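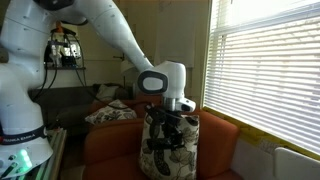
6/13/25
By Mwende Mbwambo

Orner residents get a refurnished lounge

The shared lounge on the ground floor of Orner House is open again after three weeks of work, with new seating, new cushions and a television that most people in the building can now find the remote for.

The room had been closed to residents while the floor was sanded and the walls were repainted. The old couches, which came with the building, were taken away for recycling. In their place are two sofas, one orange and one dark gray, along with a set of off-white cushions printed with large black leaves and flowers.

The total bill came to $2,612, paid from the building's shared fund. Most of that went on the sofas. The cushions came from Nyanda, a small textile shop on the next block, which gave the house a discount for buying the full set at once.

"People wanted color," said Dzintra Avotiņš, who manages the building. "We had brown for a long time. The orange got the most votes by a good margin, and the gray was second, so we took one of each."

Residents voted on the furniture in the spring. The ballot went under the door of all 60 apartments, and 28 came back. Other choices on the paper were a green corner unit and a pair of armchairs. Some residents wrote in requests for a reading lamp, and Avotiņš said one will be bought when the price comes down.

The cushion covers come off and can be machine washed on a cool cycle. A spare set is kept in the linen closet by the laundry room, and the covers will be changed on the first of each month. Residents who spill something on the sofas are asked to blot it with a plain damp cloth and leave a note at the desk. Spray cleaners should not be used on the orange fabric — a test patch on the underside faded.

The remote control was the other subject of the meeting held before the room reopened. The last one went missing over the winter, and its replacement spent much of its time down the side of a couch.
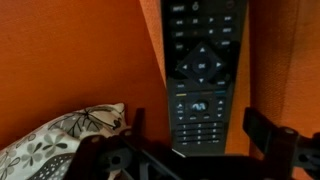

It has a full number pad and a row of colored keys, and several residents asked for a plain guide to go with it. Avotiņš has typed up a half-page sheet covering how to switch inputs and how to get back to regular channels from the menu. Copies are in the lounge and at the front desk.

After use, the remote should go back to the desk. Anyone who finds it between the seats is asked to do the same, even if the television is still on. A second one has been ordered and will be kept in the office as a spare.

Quiet hours in the lounge are unchanged. The television should be turned down after 9 p.m. and off by 11 p.m. Food is allowed, but hot dishes should be eaten at the tables in the hall and not on the sofas.

The furniture was delivered and put together by Tustimach, a local moving firm that also hauled away the old couches. The crew had to take the lounge door off its hinges to get the longer sofa through. The door has been rehung but still sticks at the bottom, and a repair is planned.

Movie night starts up again this month. The sign-up sheet for choosing films is on the notice board by the mailboxes, and there is space on it for three titles per apartment. The book exchange, which was moved to the hall during the work, will stay there for now — the new shelf for it has not arrived.

A second round of work is set for September, when the lounge windows will be resealed. The room will close for part of that week, and the dates will be posted two weeks ahead. Curtains will be discussed once the windows are done. Suggestions can be left at the front desk in writing, with an apartment number.

Contact: Orner House front desk, ground floor | © 2025 Orner House News | Back to top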